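The Skikenel Lake Walker: A Local Legend and Its Possible Sources
Student project report, Folklore and Local History
Charito Yap

Background

Skikenel Lake covers 1090 acres at the north end of the county. Most of the shoreline is spruce and cedar swamp, and the only road that reaches it in winter is Lagman Road, which ends at the public landing. People who live along that road have told stories about something that walks on the ice at night. It is usually called the Walker. My family moved here when I was in second grade and I heard about it on the school bus within the first month.

The purpose of this project was to collect the story from people who tell it, compare the versions, and look at what natural causes could be behind the parts that stay the same. I did not set out to prove or disprove anything.

Method

I interviewed 10 people. All of them live on or near Lagman Road or used to. I asked each person the same opening question ("What did you hear about the Walker, and who told you?") and then let them talk. The interviews were recorded with a Lekadix voice recorder from the school library and typed up at home. Two people asked not to be recorded, so for those I used written notes.

I also read the old weekly paper on microfilm at the county library. The index does not list the Walker under any name I could think of, so I went through the winter issues by hand. I did not finish the earliest reels, and there may be more in them.

The story

The versions agree on a few points. The Walker is tall. It comes out in the coldest part of winter, mostly in February. It is heard before it is seen, and a lot of people have only heard it. The sound is described as a groan or a long low note that moves across the lake. Afterward there are tracks, set far apart in a straight line, going out from the shore and stopping.

The versions do not agree on what it is. The oldest one I collected says it is a man from the Kendilov logging camp who went through the ice with a team of horses. In this version the sound is the horses. A second version, told by people who were teenagers in the 1970s, makes it a hairy animal that stands upright, and I think this is borrowed from Bigfoot stories on television. The youngest people I talked to had a version with no body at all, just the sound and the tracks. One woman told me the Walker only follows people who whistle. I did not hear that from anyone else.

The one newspaper item I found was from the winter of 2000. It says that ice fishermen left their shelters in the middle of the night after hearing "a moaning" and finding prints outside in the morning. It is four sentences long and the writer seems to think it was funny.

The tracks
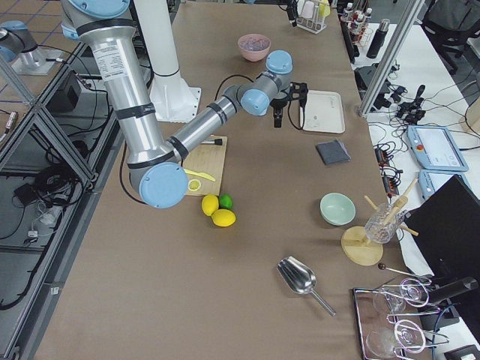 The tracks are the part of the legend that people were most sure about, and they are also the part with the most physical evidence, although none of it is very good. One man still has the outline of a print that his father made by laying paper beside it and drawing the shape by eye. It was done on brown kraft paper, the same plain material that covers the table in the photo, and paper like that creases and tears at the folds after enough years in a drawer. I could make out the heel end and one long side. The shape is longer than a boot and has no toes, and a line has been drawn through it that the owner could not explain.

Three natural causes seem possible. The first is ordinary melting. A print in snow gets wider when the sun hits it, so a fox or coyote track can look much bigger by afternoon. The second is a hopping animal. A snowshoe hare puts all four feet down close together, and when the details soften this can look like one large foot. The spacing would then be the length of the jump. The third is a moose, which has a very long stride and does cross frozen lakes. A neighbor showed me a moose trail near the landing, and from 50 feet back it really did look like something walking on two legs.

None of these explains why the tracks stop. Wind might. The middle of the lake is blown clear most of the winter, and bare ice does not hold a print. People who follow a trail out from shore would lose it at the place where the snow ends.

The sound

I think the sound is the oldest part of the story. Lake ice makes noise as it expands and contracts, especially when the temperature drops fast after sunset. The noise travels through the sheet, so it can seem to start at one end of the lake and pass under a person standing on it. I heard this myself from the landing at 9 p.m. and it is easy to see why someone would call it a groan. My recording of it did not come out well because of the wind.

Several people said they already knew about ice noise and that the Walker is different. When I asked how, the answers were that it is lower, that it is slower, or that "you would know." I have put these down as they were given.

The lights

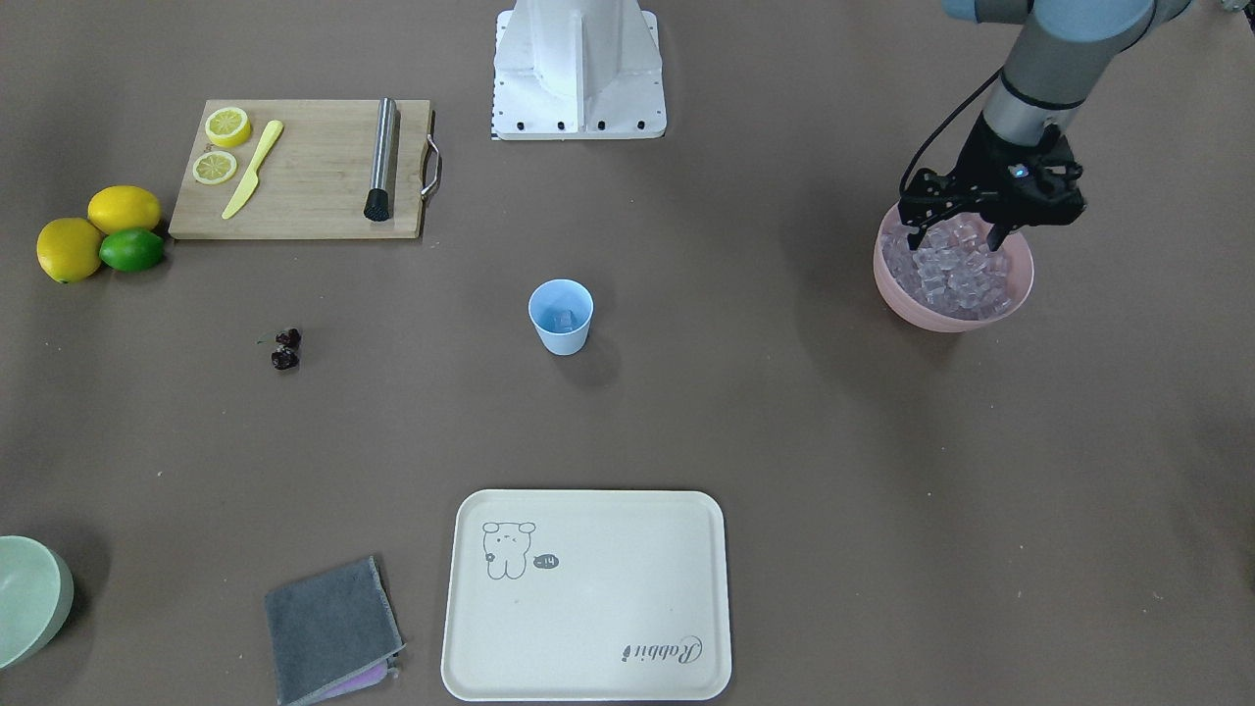
Four of the people I interviewed mentioned a light along with the sound, a pale glow or flicker near the east shore. This is where pressure pushes the ice up and breaks it into a long ridge of blocks. Broken ice has many flat faces pointing in different directions. Even small cubes heaped in a pink plastic bowl catch light along their edges when they are stacked unevenly, and a ridge of large blocks under a moon or a passing headlight would have far more edges to do it with. A person walking along the shore would see different blocks light up one after another. That could look like a light keeping pace with them. Lagman Road has a curve that points headlights at the east shore, but it was rebuilt, and I could not find out where the curve used to be.

Problems with the project

Ten interviews is a small number, and most of the people know each other, so they may have heard the story from the same source. I was also not able to reach anyone from the Kendilov family. The camp was real and is marked on the old survey map, but I found no record of a drowning there. The county's death records for those years are missing two books.

If I did this again, I would start in the fall so that the interviews were finished before the ice came in, and I would borrow a better microphone. I would also ask people to mark on a map where they were standing, which I only thought of after the eighth interview.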